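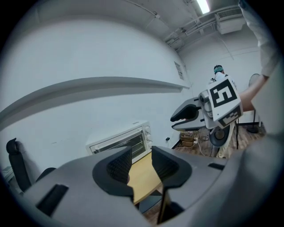 the toaster oven, four knobs, my whole baking department

1/ OK it's Saturday and I have to talk about granola, because I've been making it every week since December and I am now a person with Opinions. Long thread, get a snack (get granola).

2/ It started when Besent, the little bakery on my corner, stopped selling the big bags. I'd been buying one a week for two years! I was very sad for a whole evening and then I looked at the bag of oats in my cupboard and thought, well, how hard can it be.

3/ Batch one: burnt. Batch two: burnt on top and kind of damp underneath, a special achievement. Batch three was so good I ate it standing up out of the bowl and had none left for breakfast.

4/ The big change was going LOW. Every recipe I found said 325 or 350. I do 300 and I leave it alone for longer. The oats go this even golden color all the way through and the honey doesn't get that bitter edge.

5/ My basic mix, for anyone who wants it:
- 3 cups old-fashioned oats (quick oats turn to dust, please don't)
- 1 cup chopped nuts, whatever's in the jar
- 1/2 cup pumpkin seeds
- 1/3 cup oil
- 1/3 cup honey
- a big pinch of salt, then another pinch

6/ The second pinch matters SO much. My friend Anju Chauhan made a batch from my notes, told me it tasted flat, and we figured out over the phone that she'd stopped at one. She did it again with two and sent me eleven exclamation points.

7/ Clumps!! Everybody asks about clumps. Two things: beat an egg white until it's foamy and fold it in right before the pan, and then press the whole thing down flat with the back of a spatula. Press harder than feels polite.

8/ Then do not stir. I know every recipe says stir halfway. If you want loose granola, go ahead and stir, it's lovely on yogurt. If you want slabs you can snap, turn the pan around once and walk away.

9/ And let it cool ALL the way in the pan. It comes out soft and you'll think you ruined it. Give it an hour. I go do laundry so I can't poke at it.

10/ Small ovens run hot near the top, at least mine does, so the pan goes on the low rack and I do half batches. Half a batch takes 35 minutes for me. Start peeking at 25 the first time.

11/ Dried fruit goes in after. After! I baked the raisins once and they came out like gravel. Chopped apricots are my current favorite, and dried sour cherries if I'm feeling rich.

12/ Flavors so far, in order of how fast they disappeared:
- tahini and sesame
- orange zest and almond
- cardamom and pistachio
- peanut butter (fine! just fine!)
- rosemary (I liked it, I was alone in this)

13/ The tahini one: swap half the oil for tahini and warm it with the honey so it pours. It smells unbelievable, like halva. I took a jar to the Sturton block party and came home with an empty jar and three requests for the recipe, so this thread is partly for you guys, hi.

14/ It keeps two weeks in a jar with a tight lid. I'm told. Mine has never made it to Wednesday.

15/ Next up is a maple and buckwheat version, because the buckwheat groats are supposed to stay super crunchy. If you've tried it, tell me whether you toast them first or put them in raw! I've got a pound of them and no plan.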